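About Relludine

We test robot grippers for people who are thinking of buying one, and we start from the position that you probably shouldn't.

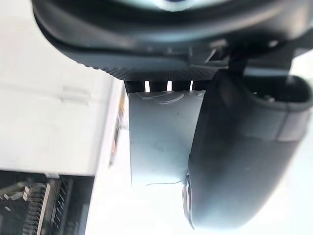 That position has cost us some work over the years. It has also kept us honest with the small shops and packing lines that make up most of our customers, the kind of place with 20 people on the floor and one of them half in charge of "automation" on top of a regular job. They get a brochure, a video of a gripper picking up an egg, and a price. Then they call us and ask if it's any good.

Relludine was started by Jonatan Lundgren, who spent 8 years selling grippers before he got tired of visiting the ones he'd sold. Too many were parked in a corner under a sheet. He still does most of the first calls himself, and he still asks every customer the same thing: what does the person doing this job now do that you haven't written down? If the answer is "nothing," he asks to speak to that person.

What we do

We offer one service, the Holmgren trial. It is named after the street our first workshop was on, so please stop asking for Mr. Holmgren. You tell us which gripper you've been quoted, you send us a crate of your real parts, and we run them. Your real parts means the bent ones too, and the boxes with the flap that never stays down. A trial covers 50 different items or fewer. If you have more than that, we'll ask you to pick the ones your staff complain about.

At the end you get a written report. It says what the gripper picked up, what it dropped, what it marked, and what somebody had to reach in and fix. We write down every time a person had to touch something. Sellers tend to leave that number out, and we think it's the one that decides whether the thing pays for itself.

What we don't do

We don't sell grippers, arms, controllers or service plans, and we take no commission from anyone who does. We don't certify safety. You need a qualified person on your own site for that, and a report from us is no substitute. We also don't predict savings. We've been shown a lot of savings charts and have yet to see one that included the afternoon lost to changing a finger pad.

On "works out of the box"

Last May we ran the Murkitz starter kit for a customer who had been promised setup in a morning. We got it moving in a morning. Getting it to do the customer's job took longer, and most of that time went on things the manual treats in a single paragraph: how close the fingers can come to the side of a carton, where the cable goes when the wrist turns over, what happens when a part is a little off from where the software thinks it is.

To be fair to Murkitz, the grip itself was better than we expected, and their support desk picked up the phone. Our report said so. It also listed 136 times someone had to step in during the trial. The customer bought the kit anyway - for one product line instead of the four they'd planned - and we think that was a reasonable decision.

Zinar

The Zinar is our own test rack, and we get asked if we'll sell it. No. It holds cartons and parts at awkward heights and angles so that a gripper has to work in tight spots, and it gets rebuilt whenever a customer sends us something that won't fit. It has no manual, and the person who understands it best is on vacation a lot.

If you want to talk

Send us the quote you've been given and a few lines on the job. We'll tell you if a trial is worth your money. Sometimes the quote alone answers the question, and then we don't charge. If you make or sell grippers and would like us to test yours, you're welcome to ask, but you'll pay the same fee as everyone else and you won't get to see the report early.

Page last updated 2018-01-26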